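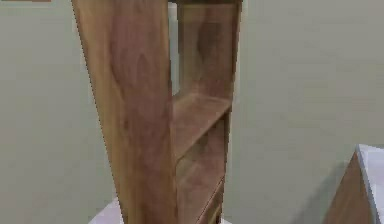

4. Placing the Bookshelf and Checking the Wrist Camera View

Complete Section 3 before starting. The Rundon simulator must be open and the club kitchen file loaded. Each team works in its own copy. Do not edit the master file — changes there are pushed to every team at the next sync.

4.1 Load the bookshelf

1. In the Kerr asset panel, open Furniture and select the two-shelf bookshelf.
2. Drag it onto the white surface. Keep a clear stretch of wall between it and the cabinet.
3. Set the base height to match the surface. If the base flickers, it is sunk into the surface. Raise it in steps of 1 mm until the flicker stops.
4. Leave both shelves empty. Task objects are added in Section 5.
5. Lock the bookshelf (Ctrl+L).

Note: The bookshelf has collision shapes for the side panels, the back panel and each shelf board. If you scale the model, the collision shapes do not scale with it. Use it at its original size.

4.2 Set the wrist camera

1. Select the arm and open the Sensors tab.
2. Turn on the wrist camera and turn off all others.
3. Set the field of view to 42 degrees.
4. Set the frame rate to 20. Higher rates slow the club laptops and do not affect scoring.
5. Move the arm to the pose named shelf_approach.
6. Save a still and compare it with the view you expect. The left side panel should be the largest thing in it, and both shelf boards should be visible. At this range the sides of the bookshelf taper. This is normal perspective and needs no correction.

Caution: The fingers do not show in the wrist view at shelf_approach. Do not judge clearance from this camera. Use the distance readout in the Arm tab and stop at 40 mm from any panel.

4.3 Test run

1. Reset the simulation.
2. Run shelf_approach 5 times from the home pose.
3. Open the contact log after each run. It should be empty.
4. If a contact is listed, note the part name, unlock the bookshelf, move it 10 mm away from the arm and repeat from step 1.
5. Save the file under your team name followed by _shelf.

Note: Soft or blocky wood grain is caused by the low texture setting in the club profile. Leave the setting alone. The Gornemlow round uses the same profile, and a detector tuned on sharper textures may miss the shelf edges.

Teams moving files over from Jostar must redo 4.1 in full. Lock states are lost on import — the bookshelf will tip at first contact.

Section last changed 2020-03-11, Callum Pollock.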